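Wultis questions Mirnadance failure figures after simulated robot tilts during table task

For immediate release
June

Wultis, the independent tester of household robots, has today asked Serrano to withdraw the claim that its two-armed home robot, the Mirnadance, is "ready for unsupervised tidying". The request follows a fault in which the robot's simulated body leaned hard to one side during a simple table task while its control software went on reporting a level stance.

The fault came up in simulation, in the software package Serrano itself supplies to testers and buyers. No physical robot was involved and no one was hurt. Wultis does not regard either fact as much comfort. The package is sold on the promise that what happens in it will happen in the home, and Serrano has leaned on that promise in all of its sales material.

The task was to reach for a small object lying on a table, close the gripper on it and lift it clear. Wultis ran it 1714 times with the robot's settings left as delivered. In six of those runs the body tilted and stayed tilted. In two of the six the arms carried on towards the table as though nothing had happened, and the software marked both attempts as completed without error.

Serrano's first reply was that six in 1714 is a small number. It is. Wultis would still like to know what a full-sized machine with two moving arms does in a real kitchen when it believes it is upright and is not. Serrano has been asked this twice and has so far answered with a link to its product page.

The view from the robot's own body during one of the tilted runs is shown here, with both grippers over the dark tabletop, a small dark rectangular object between them, and the room's doors and stone wall leaning well out of true.
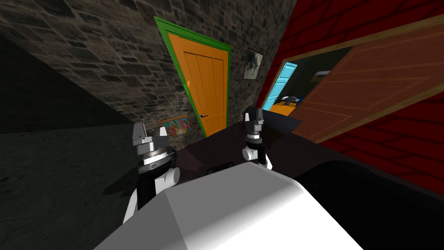 By Unathi Jacobs, for the Wultis press office

Wultis has looked at the two explanations offered to date and finds neither of them convincing.

The first is that the tilt is a drawing error, meaning that the picture leans while the robot does not. The logs say otherwise. The joint readings in all six runs shift at the moment the view begins to lean, and the weight recorded on the base moves to one side. A drawing error would leave those readings alone.

The second explanation is that the test room was too demanding. Serrano has pointed to the strongly coloured doors and patterned walls and suggested they may have confused the robot's sense of level. The room comes from Serrano's own package. It is one of those the company lists as "typical home settings". If a green door frame and a brick pattern are enough to upset the balance of the Mirnadance, buyers ought to be told before they let it near their wallpaper.

"We were told the stance check runs all the time and stops the arms if the body goes over," said Carolina Moreira, head of testing at Wultis. "In these runs it did not stop anything. Either the check was not running, or it was running and got the wrong answer. I would like Serrano to tell us which, and I would like to see the working. A line saying the matter has been noted is no use to the person standing next to the robot."

Serrano has since issued an update, named Trindska, which it says "addresses stance reporting in rare cases". The notes that came with it run to a single paragraph. They do not say what was wrong, whether robots already sold are affected, or how the fix was tested. Wultis has asked for the test records and has not received them. Until it does, it will treat the fault as open.

There is a wider point about how these machines are sold. A run marked as completed goes into the success rate, and the success rate goes into the brochure. Both of the runs in which the arms kept moving would have counted in the robot's favour had a tester not gone back through the recordings by eye. Wultis cannot say how many similar runs sit inside Serrano's published results, and suspects that Serrano cannot say either.

Wultis is asking Serrano to:

– publish the cause of the fault in plain words
– state whether the stance check in robots already in homes uses the same code
– recount its published results with tilted runs marked as failures
– drop the word "unsupervised" from its advertising until the above is done

Owners of a Mirnadance are advised to stay in the room while it is working, to keep children and pets away from the arms, and to use the stop button if the body leans – whatever the status light says.

Wultis will repeat the full set of runs with Trindska installed and will publish the results, including any that turn out well for Serrano.

Recordings and logs from the six runs are available to journalists on request from the Wultis press office. Carolina Moreira is available for interview.

Ends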